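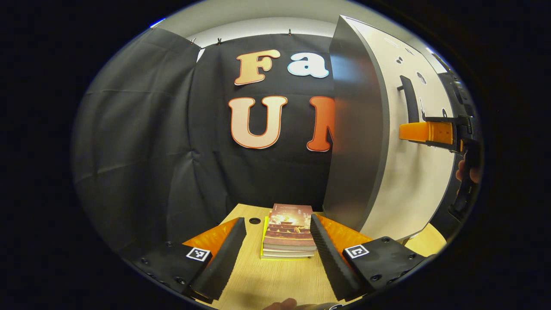
Collecting Hand-Held Demonstrations for a Book Handling Task

Project report, autumn term
Author: Athanasiadis

1. Introduction

The subject of this project is the collection of examples for a robot that should learn to handle books on a table. I worked on it during one term as a part of the robotics practice course. The model itself was not my task. Another group in the course trains the model, and my task was to give them recordings which are clean, well labeled and different enough from each other.

When I started in September, I believed that the collection would be the easy part of the work. I planned two weeks for it and the rest of the term for the analysis. In the end the collection and the checking took most of the term, and the analysis is shorter than I wanted. In this report I describe how the recordings were made, which rules we used, what went wrong and what I would change.

2. The task

The task has the project name Erkik. It has three parts. In the first part, the person takes the top book from a stack and puts it flat on the free side of the table. In the second part, the person moves a complete stack to a new place without losing the order of the books. In the third part, the person makes an untidy stack straight by pressing on it from two sides.

We selected books because they are difficult in a useful way. A book is heavy compared with its thickness. The cover can be glossy and then the fingers slip. If you take a book only by the cover, it opens. The books in one stack are of similar size, but the small differences matter: when a lower book comes out a little on one side, it is easy to catch it together with the book above. A person solves this without thinking. For the learning system it must be visible in the examples many times.

3. Equipment

We used hand-held grippers with a camera on the tool. The person holds the gripper in the hand and does the task with it, so no robot arm is necessary during the recording. The camera has a very wide view, and the picture is round with a black border. Both fingers of the gripper are always in the lower part of the picture, and the object is between them at the moment of the grasp.

The fingers are black and have small ridges on the inner face. Behind them are orange plates. At the base of each finger there is a mount with a square black-and-white marker. The software finds the two markers in every image and calculates from their distance how far the gripper is open. For this reason the markers have to stay visible for the whole recording. This sounds simple, but it was the source of many rejected recordings, as I explain in section 6.

For recordings with two hands there are two grippers. Each one has its own camera and its own file. The files are joined later by their time stamps, with a program called Tredov that was written by students of an earlier year. Tredov also cuts the long recording into single examples.

The work place is a light wooden table in front of a black cloth, which is fixed with clips on a rail. There are large letters on the cloth. At first I wanted to take them down, because I thought that a plain background is better. My supervisor advised me to leave them. The position of the camera is calculated from points that the software can recognize again in the next image, and a black cloth alone gives very few such points. I made a small test with the letters covered, and the calculated path of the gripper jumped several times. After this test I left the background as it was.

4. Recording procedure

Each session had the same order. I write it here in detail because the next group will probably continue with the same table.

Before the session, we cleaned the lens and the markers with a dry cloth. We opened and closed each gripper fully five times while the camera was running. The software uses this part to learn the smallest and the largest distance between the markers. Then the person moved the gripper slowly around the table for the mapping, keeping it at the height of the books and later above them.

After the mapping, the person recorded one block of 25 examples. Each example begins with the gripper open and at rest near the front of the table. It ends when the gripper is open again and has gone back from the books. Between two examples the stack was changed by hand. We changed its place, its angle and the order of the books. Sometimes we pushed one book out to the side on purpose.

After a block there was a break. The gripper is not heavy when you take it for the first time, but after a block the wrist is tired and the movements become less careful. I could see this in the data. In the last examples of long sessions the grasp is higher on the stack and the books are released too early. When we made the break a fixed rule, this became much better.

5. Rules for the person who records

We had 6 people who made recordings, and I was one of them. In the first week every person had an own style. One was very fast, another stopped in the air before each grasp and looked for a long time. Variety is good for the learning system, but only variety in the situation. If the same situation is solved in six different ways, the model gets mixed signals. Therefore I wrote a page with rules and fixed it on the wall. The important ones were these:

Move at the speed which you would use for a full cup.

Come to the stack from the front, with the fingers on the left and right side of it.

Close the gripper only when both fingers are beside the book. Do not push the stack to find the position.

Keep your own fingers back on the handle. They should not come in front of the lens.

With two grippers, let one wait while the other works, except when the stack is lifted by both.

If a book falls, do not repair it inside the same example. Finish, say "bad" loudly for the microphone, and start again.

The last rule needed some discussion. It can be useful when a model also sees how a mistake is corrected. We decided to record corrections as a separate group with its own label, so that the training group can include them or leave them out.

6. Checking the data

In total we recorded 2,649 examples. After checking, 2,484 of them were accepted. The other 165 were rejected and moved to a separate folder, not deleted.

The checking had two steps. The first step was automatic. A script looked for examples in which a marker was not found for more than a short time, in which the calculated path had a jump, or in which the two files of a two-hand recording did not match. The second step was done by eye. I watched each example at double speed and gave it one of three labels: good, correction, or rejected.

The most frequent reason for rejection was a lost marker. This happened mainly when the gripper was turned strongly to one side and the light came directly on the mount. The white part of the marker then became too bright, and the black squares were not clear. We reduced the problem by closing the dark gray curtain at the left of the table and using only the ceiling light.

The second reason was the human hand in the picture. With this wide lens it is very easy to have a fingertip at the lower border. I first rejected all such examples, but later I found this too strict. If the fingertip is small, blurred and far from the object, it does not cover anything that the model needs. I changed the rule and accepted an example when the fingers, the markers and the books were completely visible. I then had to check the first blocks again with the new rule, which cost me two evenings.

The third reason was a collision between the two grippers or with the cabinet on the right side. The cabinet stands close to the table. When the right hand wants to come from the side, there is not enough space, and the person bends the wrist in an unnatural way. I asked if the cabinet can be moved, but it is fixed to the wall. We solved it by placing the stacks a little more to the left. As a result the right part of the table has fewer examples than the left part, and the training group should know this.

7. Labels and file names

Every accepted example has a short text label, such as "take the top book" or "straighten the stack." In the beginning I wrote the labels freely and noticed later that I had used "pile" and "stack" for the same thing, and also "lift" and "pick up." I replaced them with a fixed list. It would have been less work to make the list before the first session.

The data is stored on the course server under the name Lirkier. For each example there is the video, the path of the gripper, the opening of the gripper over time and the text label. There is also a table with the session, the person as a number and the state of the stack at the beginning. I recommend to read this table before using the data, because the early sessions do not have all columns filled.

8. What I would do differently

I would begin with a very small collection and give it to the training group immediately. We recorded for several weeks before they tried to load the first files, and then it was clear that the time stamps of the two grippers had a constant shift. Tredov could correct it, but all files had to be processed again.

I would also use more different books. Our stacks had usually four or five volumes, and many of them came back in every session. The model may learn our yellow-green cover very well and have difficulties with a book that it has never seen. Thin paperbacks and very large books are missing completely.

Finally, I would write notes during the session and not in the evening. Some blocks have the remark "strange light" and I do not remember what it means. These blocks passed the automatic check and look normal to me, so I left them in the accepted group with the remark in the table.

9. Open points

The examples with corrections are not yet balanced. Most of them come from two people. The mapping part at the start of each session is stored but not documented. A test on the robot arm is planned by the training group for the next term, using first only the part with the top book, and I have agreed to record additional blocks for the right side of the table if they need them.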